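Drift marker notebook, Onis workshop

2021-05-10
By the bench team

Print
E-mail

Picked up where the November entries stopped. The question is still why the Pagano's drift markers went off so early on the night search north of Gretatano. The crew dropped them at the last reported position of the dinghy and followed the lights to judge which way a boat without an engine would be carried. By first light most of the markers were dark and two had taken in water. The people were found by another vessel, well to the east of where our markers had pointed.

So there are two faults to look at, the lights and the drift. I'm keeping them apart in these notes because last year we muddled them and lost a lot of time.

Lights first. Opened all 13 returned markers. The Zivix lamp units are sound apart from corrosion on the spring contact, which we knew about. Cleaned the contacts with vinegar and a fibre pen, rinsed, dried overnight in the cupboard with the heater. Of the 13, 9 came back on with fresh cells. The other four have green crust under the board and I am not going to chase it. Binned the boards, kept the lenses and lids.

The lid seal is the real problem. The groove is cut too shallow, so the ring sits proud and rolls when the lid is screwed down in a hurry with cold hands. If you do it slowly at the bench it seats every time, and that is why we passed them. Tried a slightly thinner ring with silicone grease. It stayed put even when I spun the lid down carelessly on purpose. Left three closed markers at the bottom of the rinse tank with a strip of tissue inside each. Will open them tomorrow. 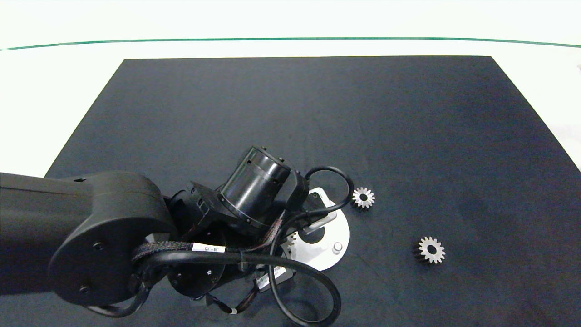
A remark has been added in pencil under the November entry, saying that the seals are a side issue and that the markers would have misled the crew even with every light working, as they sit too high and catch the wind. Whoever wrote it also says a loaded dinghy goes low and slow and that we should be weighting for that, with a cloth drogue underneath.

I agree with most of it. The November table has one ballast setting only, and it was chosen so that the lamp could be seen from a low deck. It was never compared with a boat full of people. A half-empty boat with soft tubes will go differently again, and an empty one will skate off downwind. One marker can't stand in for all of them. What we could do is make two sorts, heavy and light, with different coloured lids, and have the crew drop a pair each time. If the two separate quickly then the search box has to be wider. That is useful to know by itself.

Made up a heavy one this afternoon. 106 g of lead shot in a sock, tied to the inside of the base, and a drogue cut from old sail cloth on four short cords. In the tank it floats upright with the lamp clear of the surface. With the desk fan on, it hardly moves compared with the unweighted one. A fan over a tank says very little about open sea and I would not put a drift rate on it.

Cords tangled on the third drop. Shorter cords, or a stiffening hoop in the mouth of the drogue. Try the hoop first.

Cells: the Zivix sheet gives a run time at room temperature only. Need our own figure in cold water. Put 5 lamps in the fridge at 18:20, all from the same box of cells. Please don't move them to get at the milk. Write the time on the door sheet if you see one out.

For the Pagano, before she next leaves Gretatano:
- thinner rings fitted to every marker on board, old rings taken off the boat altogether
- grease sachets in the marker crate
- coloured tape on heavy and light until we have proper lids
- a line in the deck log for time and position of each drop (we had drop times last year but only two positions)

The last one matters most for us. Without positions we can't work the drift backwards, and the November plot is mostly guesswork past the second hour.

Still to do: order shot, ask for sail cloth offcuts, copy the pencil remark into the drift file before it rubs off. Tank tissue check in the morning, then the hoop.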